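Laitinen Hand Controller Review: Good Hands, Bad Manual
Reviews / Robot Teaching Gear
January 30, 2026

There are two ways to teach a robot arm to swap a hard drive. You can grab it by the wrist and drag it through the job like a toddler at a museum, or you can sit across the room with a controller and do it by remote. I have been doing the second, with the Laitinen hand controller, and my neck would like a word with the chair.

The Laitinen is a grip with a trigger, a thumb wheel and a base heavy enough to kill a houseplant. Move your hand and the arm moves. Squeeze and the gripper closes. It plugged straight into Tistine, the recording software we already use, after an update that took most of a morning and asked me to agree to something in Finnish.

My test job was drives in caddies, in and out of a server chassis. I wanted 50 clean demonstrations. I got 30 before lunch on the second day, which is a pace I never came near by dragging the arm, mostly because my own elbow kept ending up in the wrist camera's view.

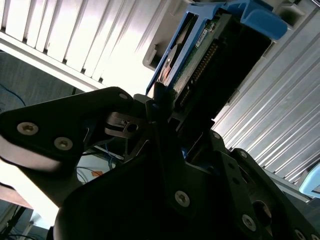
Wrist camera view during the drive job, blue caddy in the gripper.

The fine control is what you're paying for. The thumb wheel scales your motion down, so at the slowest setting a big sweep of the hand becomes a timid little nudge at the other end. Lining up a caddy went from prayer to procedure. The trigger is less good. It has a dead spot near the top of its travel, and I learned to squeeze through it the way you learn a bad clutch.

There is no force feedback to speak of. The box says "haptic," and it does buzz, with equal enthusiasm for a gentle touch and a full collision. I turned it off within the hour.

The manual runs to 2 pages, one of them about recycling. Button mapping I got from the Dumivum forum, where people who own this thing go to complain about it and then refuse to sell theirs.

I bought mine through Clorbridge, who packed it beautifully and forgot the cable.

Pros: slow mode, solid base, quick to reset between takes
Cons: trigger dead spot, pointless buzzing, cable (see above)
Score: almost 5 out of 5, minus one for the trigger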